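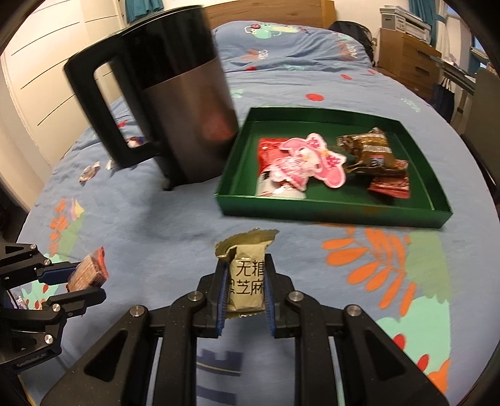 4. Stocking the guest tray

The Halum welcome tray goes out in every room of the guest house before arrival. It holds individually wrapped snacks and sits beside the kettle. Lay everything out on the bed first and check it there, then move the tray to the side table as one piece. Mix the types so that guests have a choice: wrapped sweets, a foil-wrapped chocolate bar and at least one sugar-free item, such as the black sesame packet in olive-gold foil, marked 无糖 (sugar-free) on the front. Packets with no English on them are fine, but add a translated card from the Brundano folder.

4.1 Filling the tray

1. Wipe the tray with a damp cloth and dry it.
2. Check the best-before date on each packet. Anything with less than 40 days left goes back to the store cupboard.
3. Lay the longest item flat at one end.
4. Place the smaller packets next to it, printed side up. They may overlap a little, but nothing should stand higher than it needs to.
5. Put the sugar-free item where it can be reached without moving the others.
6. Tuck the translated card under the front edge of the tray.

Note: Split or badly creased packets are written off on sheet 74. Do not tape them.

4.2 Placing the kettle

1. Empty the kettle and leave the lid open until the inside is dry.
2. Close the lid and wipe the outside, including the handle.
3. Stand the kettle on the side table with the handle facing the room.
4. Leave a hand's width between the kettle and the tray.

Caution: Never fill or switch on the kettle while it is on the bed. Chocolate must not touch a warm kettle.

4.3 Before leaving the room

Shake out the duvet and look for loose wrappers. Straighten the pillow. Enter the room number and the tray contents in the Firkero log. Shortages go to Rüdiger Voß on extension 116.

Section last revised: Mar 23, 2020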